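Buy the Table Last

By the time a small shop gets around to asking me about robots, there is usually already a quote on somebody's desk, and the quote is nearly always for an arm. I understand that, I really do. The arm is the part that moves, and it's the part you want to show your brother-in-law. But I have sat through enough of these purchases now to have grown fond of a slower way of going about it, and I'd like to make the case for spending your first money on a simulated cell and a good long stretch of trying things in it.

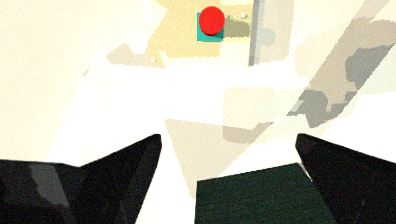
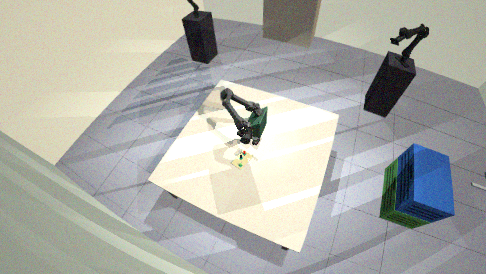 Simulated work cell, seen close up past the gripper fingers (first) and from across the room (second).

I like the wide view best for budget talks. People lean in and start asking about floor space, and where the crates would go, and how far apart the pedestals ought to stand, and those are exactly the questions that never come up when you're looking at a brochure. The close one is for a different kind of talk, the kind about what the gripper can get its fingers around and how much room it has to come down between one thing and the next. You can have both of those talks before you have signed for anything, and they cost you an afternoon and a pot of coffee.

At Tillow, where I helped out with the planning for a packing line, we went the other way. We bought 3 arms at once because the price per arm came down nicely if you did, and I'll admit I was as pleased with that discount as anyone. Then we found that the work only kept 2 of them busy. The third sat under a cloth through most of November, and every time I walked past it I thought about the better lighting we had crossed off the list to pay for it. A few weeks of moving things around on a screen would have shown us the same thing, and we could have argued about it while arguing was still cheap.

The folks at Clostdale did it more patiently. They put 8 weeks on the calendar for simulation and wrote it into the budget as its own line, with its own hours, so that it couldn't be quietly eaten by something more exciting. They changed the height of their stands twice in that time. They turned the table, turned it back, and turned it again. I remember thinking it was a little fussy, and I said so, and I'd like to take that back now. When the order finally went in, it was a short order, and everything on it had a place to go.

Now, there are fair things to say against all this. A simulated block is easier to live with than a real one. It has no burrs and no grease on it, and it doesn't come from a supplier who changed the packaging without telling you. You will still need a cushion in the budget for the surprises, and I'd rather see a generous one than a brave one. Someone also has to build the simulation, and that person's time is real money even when the table isn't – I have seen plans that treated it as free, and they all ran over. And if your job is very plain, one part going from one spot to one other spot all day long, you may be better off borrowing an arm for a month and finding out that way.

But most jobs aren't that plain once you start describing them out loud. We had a line on the Plutivden project that everybody called simple, and when we sat down to list what had to be on hand, from cables to guards to spare fingertips, the list came to 72 items. The arm was one of them. I keep a copy of that list in my desk drawer and bring it out when somebody tells me their budget is nearly done.

The spare fingertips, by the way, are worth a word of their own. Order them with the gripper. They cost little, they wear out at bad moments, and waiting on them is a miserable way to spend a week.

So if you have a quote on your desk this summer, leave it there a while longer and ask for the hours first. The folks at Woo, who are just starting down this road, wanted to know from me which piece they should buy last, and I told them the table. You'll know what size it needs to be by then.

July 5, 2026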